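Can a machine do your chores yet?

Will it fold my washing?
Slowly, and it will want a sit-down after the socks.

What about shop-floor jobs?
Closer. Picking small parts out of yellow trays is where most of our questions come from, and the wires are where most of the swearing does.

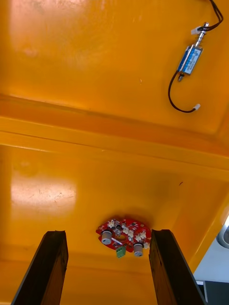
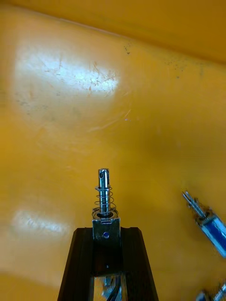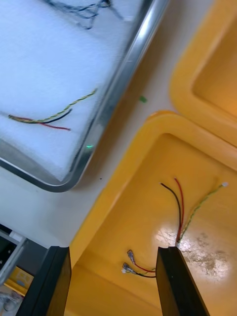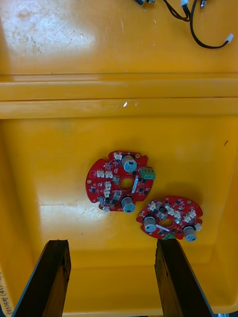

Circuit boards, solenoids and leads at the gripper.

Helmi Laaksonen
Bench lead, Wosterley

Which part is hardest?
Leads. A board keeps its shape — a wire has opinions.

Is it faster than a person?
No. In April Cheng-en Cheung raced ours over 7 parts and had time to make tea.

Should I wait before buying one for the kitchen?
Yes. Keep the sponge.

Can I visit?
Ask for Pak-hei Pan at the front desk, before 4.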